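4.2 Soft bags, hard baskets and where the small things go

I should admit at the start of this section that I went into the home visits with a favourite. I like a basket. I have baskets in my own bathroom, under the sink and on top of the washing machine, and when Regula Gruber and I drew up the interview sheet I was fairly sure that most people would tell us the same thing: a basket stays open, you can see what's in it, end of story. Regula (a bag person, she'd be the first to say so) made me take two of my questions out because they gave the game away.

We talked to people in 51 households, all of them in and near Rarkport, and asked each of them to show us where they kept toiletries, cleaning bits and the odd tubes and sachets that never seem to have a home. The visits were done in July, which matters a little, as several families were halfway through packing for a holiday and had moved things out of their usual places. We kept those households in. Packing is a sort of tidying too, and some of the best conversations we had were with people kneeling over an open suitcase!

What came up again and again was the shape of the container once you let go of it. A basket keeps its shape whether it's full or has a single thing rolling about in the bottom. A thin fabric bag doesn't, and people had strong feelings about that. One woman told us she loved her drawstring bags because they "shrink to fit", so a nearly finished tube took up hardly any room in the cupboard. Her husband, in the same kitchen, said he could never find the opening. Both of them are in our notes under the same household number and I've never managed to decide which column they belong in.

Forty of the households used both kinds together, and here the habits were far more alike than I'd expected. The basket was the place things lived and the bag was the way they travelled. Things went from one to the other before a trip and came back afterwards, or were meant to. In 9 homes we were shown a bag that was still packed from some earlier journey, usually with a toothpaste or a hand cream in it that had since been bought again. Frans Dierckx, who did the coding with me, wanted to call these "sleeping bags" and I'm sorry to say the name stuck in our spreadsheets. In the tables that follow they are listed as dormant containers.

I had also assumed that see-through or thin material would help, as it does with food boxes. It helped less than I thought. People said a busy pattern hid the contents even when the cloth was fine enough to let some light in, and that they ended up squeezing the bag from outside to feel for what they wanted. We started writing down the squeezing after the first few visits, so the early notes are thin on it and I wouldn't lean on them too hard.

Figure 2. A patterned fabric bag beside a rigid basket with one tube in it.
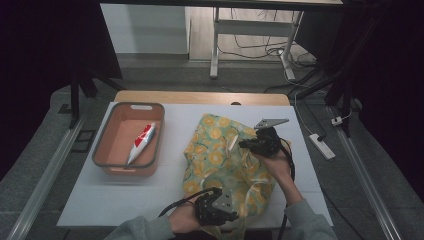 Finding the mouth of a soft bag is the bit of the job I'd underrated most. People described it as a small nuisance, the sort of thing you don't mention unless a researcher is standing in your bathroom, but it changed what they did: several said they'd drop a tube in the nearest basket and promise themselves they'd bag it later. You can get a feel for the difference from Figure 2, where the citrus-print bag is bunched up towards its top while the orange basket next to it simply sits open, with the red and white tube lying across it on the diagonal. The tube can be picked out at a glance. With the bag I'd want a moment, and very likely both hands, to work out which fold was the way in.

Regula thinks I'm being unfair to bags here and that a stiffer hem would fix most of it. She may well be right. None of our households owned a bag with a stiffened opening, so we can't say, and Section 4.3 sticks to the containers people had already bought and how long they'd kept them.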